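Bravetcombe Playhouse: Progress Report on the Stage and Hall Works
Submitted to the Moschos Fund by Prodromos Kouris, Project Manager
Period covered: November to February

Summary of position

The works are now in their second phase. The roof over the stage is finished and signed off, the electrical work backstage is nearly done, and the auditorium floor has been started later than planned. Spending is within the approved budget. We are asking for one change to the schedule, set out near the end of this report, and no change to the amount of the grant.

Roof and gutters

The old felt over the stage was stripped in November. The boards under it were in worse condition than the survey suggested along the north side, where the gutter had been overflowing into the wall for years. Our contractor, Stinar, replaced the boards and treated the two rafters that showed rot. The gutter itself was relined and given a second downpipe, which was in the contingency list and not in the original scope.

We have had two heavy storms since the roof was closed and there has been no water on the stage. The stain on the back wall is still visible. Stinar's advice is to let the plaster dry through the spring before anyone paints it, and we have moved that item to the final phase.

Electrical work

The old dimmer room has been cleared and the new distribution board is in place. All circuits on the stage left side have been tested. Stage right is wired but not tested, as the inspector found that one run of conduit had been fixed too close to a heating pipe and asked for it to be moved. The conduit was moved the following week. We are waiting for a return visit.

The house lights are still on the old supply. They will be switched over when the floor is finished and the scaffold tower can be rolled the length of the hall.

Auditorium floor

Work on the floor started in February. Of the original boards lifted so far, 43 can be reused, and these have been stacked in the foyer with the nails drawn. The rest are split or too thin to sand again. Replacement boards have been ordered from the same mill that supplied the stage, and a sample has been checked against the old ones for width and color.

Under the boards, the joists are sound except at the rear doors. We had allowed for this and the timber is already on site. 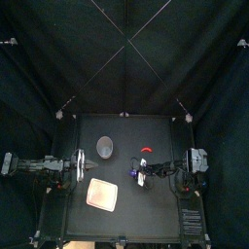 Drapes and masking remain the largest purchase still to be made. The existing set is past cleaning – the linings have perished and the fire treatment can't be renewed on cloth of that age. We have looked at full black masking for the rear and both sides, the arrangement in the photo, where a rear curtain with a dark seam down the middle meets a separate curtain on the left and another on the right. Ulonine has quoted for cloth in that arrangement, with the fire certificate included in the price. Two other suppliers were asked and one replied, at a higher figure. We intend to place the order with Ulonine once the track has been load tested, and to hold back a part of the payment until the drapes have been hung and checked.

Access and seating

The ramp at the side entrance is poured and the handrail is on. The door opener was delivered with the wrong arm and has gone back. Until it is replaced, front-of-house staff open the door by hand during events in the foyer.

The seating plan has been redrawn to provide 4 wheelchair spaces, up from the previous 2. They are split between the front row and the cross aisle so that people have a choice of where to sit. The fire officer has approved the plan in principle and will want to see it laid out in the hall.

Use of the building during the works

The foyer and the upstairs room have stayed open. The youth theater, the choir and the Greek conversation group have all kept their usual slots, with some moved to after 6 p.m. to avoid the noise. Lambros Lazaridis has run the youth theater from the upstairs room throughout and reports that 51 young people are enrolled this term, the highest number since the group began. He has asked that they be given the first booking on the stage when it reopens, and we have agreed.

Income from hires is down, as expected, and the loss is covered by the reserve set aside for it.

Risks

The main risk is the floor. If the replacement boards arrive late, the seating, the house lights and the final inspection all move back with them. The mill has confirmed its delivery date in writing. A smaller risk is the load test on the curtain track – if the track fails, we will need new brackets, and the contingency will cover them.

Request to the Fund

We ask that the completion date for phase two be moved from April to June. The third payment would then fall due in July. A revised schedule and the current cost report are attached, along with the roof certificate.

Next report: June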